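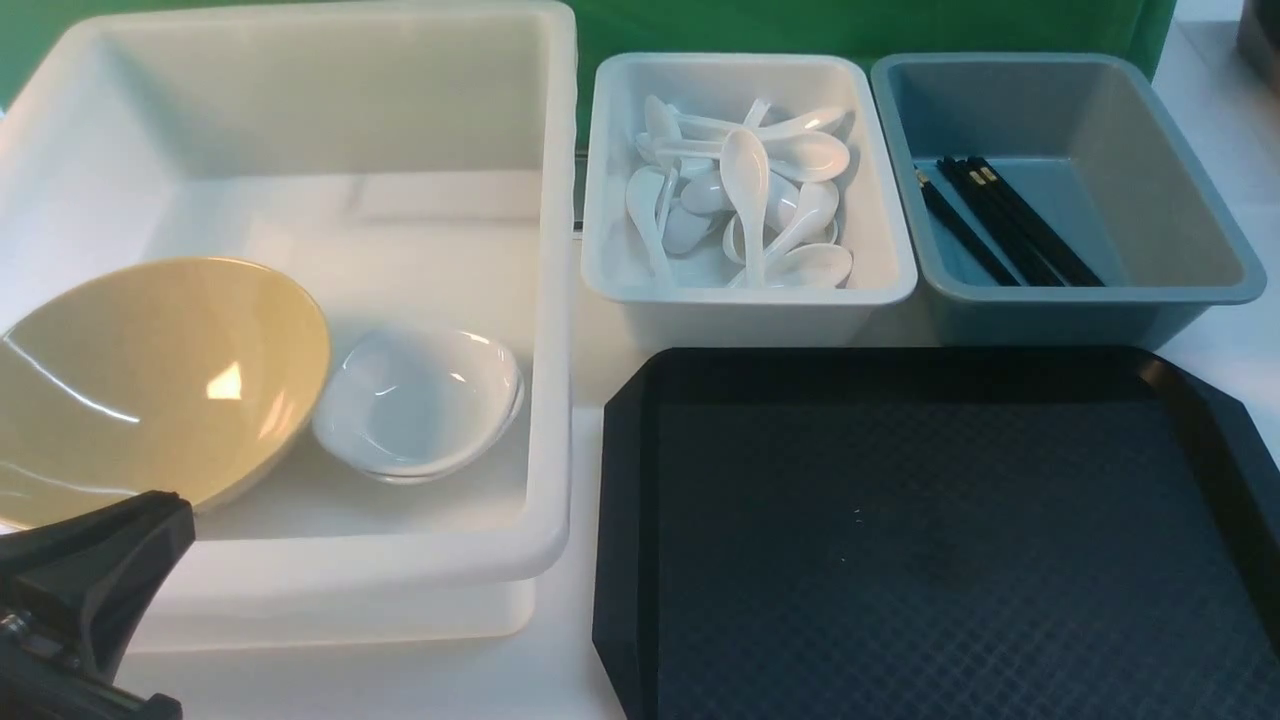
Let the Preacher Preach, and Let Somebody Else Hold the Checkbook

21/05/2018

I grew up in church, and I'm still there most weeks, so please don't write to tell me I've got something against pastors. I've got an uncle who's a pastor. I've got a cousin who would like to be one. What I have a problem with is the way money gets talked about, or doesn't, in a lot of the newer independent churches around Gretonport, and I've been chewing on it since last June.

That was when my old church, Naseri Chapel, announced a second building fund. The first one had been going for seven years. I gave to it. My mother gave to it, out of a pension that isn't much of a pension. Then one morning we were told there was a new fund with a new name and a new envelope, and the old one had "been absorbed into the vision." Absorbed! I sat there looking around to see if anyone else had caught the word. A man two rows up was nodding along.

I asked about it afterward, and I asked politely. I wanted to know how much was in the first fund and where it went. I was told my question would be prayed over. I waited 13 weeks and then I asked again, and this time I was told that a spirit of suspicion had gotten hold of me, and had I thought about fasting?

Now, I don't believe our pastor stole anything. I want to be really clear on that. My guess is the roof ate some of it and the sound system ate a lot more, and the books were such a mess that he was embarrassed to show them. But I have to guess, don't I? And so does everyone else, and people guess meaner than I do. By Christmas I'd heard three different stories about a house in Liso that I'm fairly sure doesn't exist.

Gilmar Miranda, who used to lead the youth Bible study and is a much better Christian than me, thinks I'm being too hard. His line is that a gift is a gift — once it leaves your hand it belongs to God, and keeping tabs on it is a way of not really giving it. I've thought about that a lot and I can see what's good in it. But God didn't sign for the sound system. A person did. Paul was so worried about how it would look that he sent other people along with the collection for Jerusalem (it's in Second Corinthians, chapter 8, go read it). If Paul wanted a witness, I think a man with a rented hall and a drum kit can stand to have one.

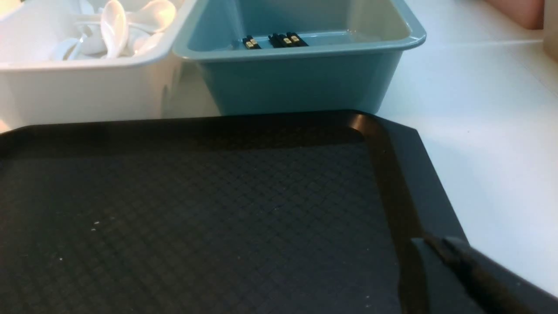 What I'd like to see

It isn't much. One page, twice a year, pinned up by the door. What came in, what went out, what's left. If the pastor gets a salary, put the salary on the page. I don't mind him being paid! He does funerals in the rain and gets phone calls in the middle of the night, and I'd rather he was paid properly than left to hint about it from the pulpit.

The church I go to now, over on the Trirnano side, does exactly this. It's a small place and the singing is not great. The last sheet had a line on it that said $787 for plumbing, and under that, $17 for candles. I can't tell you how happy that candle line made me. Somebody had kept the receipt.

And I'd like us in the pews to quit treating the question as an insult. We ask the school what the trip money is for. We ask the mechanic what he replaced. Then we walk into church and hand over a tenth of what we earn, and we feel bad for wondering. I did it myself for years, and I was proud of it too — I thought it meant my faith was strong. Mostly I think I didn't want to be the one who put her hand up.

My mother still goes to Naseri, by the way. She still fills in the envelope. But last month she wrote on the front of it, in pen, "for the roof only," and she tells me a couple of the other ladies have started doing the same.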